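The Breakfast Machine

My aunt Waltraud left me the breakfast machine, and Reto got the car. I'd like it known that I was perfectly gracious about this. I said "how lovely" in the solicitor's office, and I said it again on the pavement outside, and Reto jingled the keys at me and drove off to Resthorpe with the heater on while I stood waiting for the 111 bus with a cardboard box in my arms. It was February and raining sideways.

You have to understand that Waltraud Hofstetter did not eat breakfast. In all the summers I stayed with her at Leckie she had black coffee, standing up, glaring at the bird table. So what she wanted with a green contraption for grilling things on one side and boiling things on the other, I couldn't tell you. It still had the price sticker on the box. She'd paid 200 for it! This was a woman who washed out freezer bags.

I put it in the hall cupboard and forgot about it until the cooker died.

The cooker died on a night when I had people coming the next morning, naturally. Well, one person. Severin Frei from upstairs, who had mended my bathroom light and wouldn't take money for it, so I'd said come down for breakfast then, quite airily, as though I was always giving breakfasts. The rings went ping one after another and that was that. I rang the landlord's number and got a recording telling me I was valued.

So out came the box. I cleared the toast crumbs and a month of post off the dark table by the wall, wiped it down and set the thing out, and then I sat and looked at it with a glass of wine. It was prettier than I'd been expecting, I have to say. Pale green all over, like the tiles in an old swimming bath, with a silver handle standing up on the lid and a bright rim round the little pot. It had small round feet! I got quite fond of it, sitting there. I may have said goodnight to it.

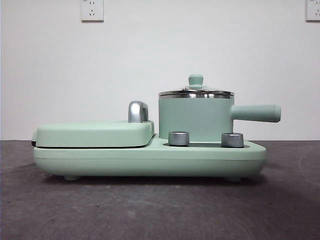

Seven in the Morning

I was up far too early, in my good jumper, reading the instructions. They were in a language I don't have, with drawings. One drawing showed a fish with a line through it, so I knew no fish.

Eggs in the pot, I decided, and bacon and tomatoes under the lid. I'd got everything lined up. And when I lifted the lid there was an envelope lying on the grill plate, folded once to make it fit, with my name on it in Waltraud's spiky capitals.

I'd sat opposite that lid half the evening and never thought to open it.

It was a short letter. She was never one for going on. She said she had bought the machine for the two of us, for the summer I was going to come back to Leckie, because I had been a child who needed feeding and she had been no good at it. She said I hadn't come, and she didn't hold it against me, I'd had my exams and then that job in Cenurville and then Valentin Widmer (whom she had met once and described here as "the damp one"). She said the bird table wanted creosoting. Then at the bottom she'd put, use it, it was dear.

I read that last bit a good many times. I was still at it when Severin knocked.

"Is it a bad moment?" he said.

"My aunt couldn't cook," I said, and burst into tears all over the man.

He was very decent. He came in and sat me down and had a look at the drawings, turning them round and round, and said he thought it was eggs on the right. I said I'd got that far by myself, thank you. We peeled the price sticker off the box together for something to do. Then he filled the pot, and I laid the bacon out on the plate where the letter had been, and we shut the lid.

The bacon stuck. The eggs were like squash balls. Severin ate two of them, and said he'd had worse, in the army, and told me all about his old neighbour Mr Tsuchiya, who used to do eggs in the kettle and nearly had the building down.

After he'd gone up I rang Reto.

"Did she leave anything in the car?" I asked.

"Like what?"

"I don't know. Have you looked in the glovebox?"

I heard him go outside. I heard the car door, and then the little click of the catch, and then he didn't say anything for quite a long while, and I held on and picked at the tomatoes.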